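Bench rules for the small arms, updated for September

The Tapley newsletter, automation notes

The tabletop rules were written when we had one arm and one person running it. We now have several groups sharing the Milden bench on a booking sheet, and the old page had gaps. Rizal Raju and Suryani Pillai rewrote it over the summer. The new version applies to everyone from the first Sunday session in September. The full text is pinned next to the sign-up sheet, and the parts that changed are below.

1. Clear the reach before power-on

Swing the arm through its full reach by hand with the power off. Anything it can touch that isn't part of the task goes outside the tape. A closed laptop counts, and so does a lamp with a bendy neck. If an item has to stay inside the reach, write it on the run sheet so the next operator knows it was left there on purpose.

2. Cables

Route cables behind the work and away from the side where you stand. Tape them down if a mobile base is sharing the table. Of the 52 stops logged last term, 31 were put down to a snagged or pulled cable, so please take this one seriously.

3. Practice objects

Use the toy food set for pick-and-place work. No real food, no glass and no knives. Metal pans and bowls are allowed as targets, but note them on the sheet. Shiny steel picks up the color of whatever is in it, and people comparing camera results need to know.
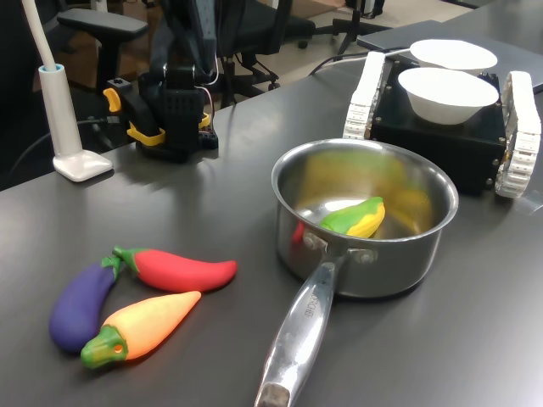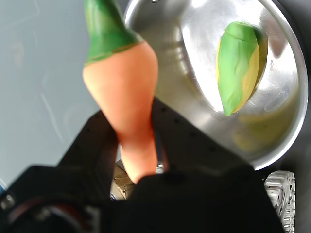

4. Hands

Hands stay out while the arm is powered, even if it has stopped moving. If the gripper is holding something at the wrong angle, pause, hit the stop, wait for the light to go out, and then reach in. Do not pull an object out of closed fingers. Open the gripper from the controls.

5. Mobile bases

A tracked base may share the table with an arm only if one person is running both. Bowls carried on top must sit flat. The base is parked and switched off before the arm reaches over it.

6. Logging

One line per run, including the failed ones. The Dritness log has 877 runs in it, and only 485 have a note on which objects were used. The rest are hard to compare with anything. Object names are now a required field.

Questions about the rules go to Rizal. Arif Simanjuntak is handling bookings until Juwita Ismail is back.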